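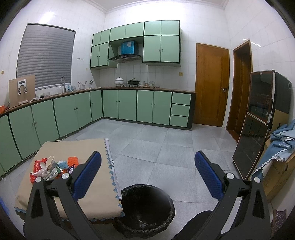

Kitchen Setup Tips for Recording a Podcast or Food Video at Home

Kitchens are hard rooms to record in. Tile, glass and bare counters bounce sound back at the microphone, and the fridge runs whenever it likes. Most of this can be fixed with things you already own.

Quiet the room first

Turn off the range hood, the dishwasher and any fan. If you unplug the fridge, put your car keys inside it so you remember to plug it back in before you leave. Thirteen minutes off does no harm. Two hours in June might.

Hang a thick blanket over the back of a chair on the far side of the microphone. A folded towel under the mic stand stops thumps from the table. Bath mats work on a tile floor and can go straight back to the bathroom afterward.

Clap once and listen. If you hear a ring, add another blanket and clap again.

Microphone distance

Keep the mic a hand's width from your mouth and slightly to one side. If you are cooking while you talk, a clip-on mic is easier. Clip it to the collar, above the apron strap, where the strap won't rub on it. I use a Tanenard clip-on that has been through two years of flour. Wipe the clip with a damp cloth and keep water away from the mesh.

Light

Face the window. Switch off the ceiling light if it is a different color from the daylight, or your food will look yellow on one side. A sheet of white poster board leaned against the toaster fills in the shadows.

Guests

Text guests the parking details the night before. Put out water at room temperature, no ice, in a cup that doesn't clink. Skip milk and cheese before recording.

Reviewing products

Write the date received on the box in marker. Keep the packing slip until the review is posted. When Hetwood sent me a pan with the wrong lid, the slip was the only proof of what had been ordered.

Storage

An hour of video fills a phone quickly. Clear it the evening before and keep the charger within reach of the counter, well away from the sink.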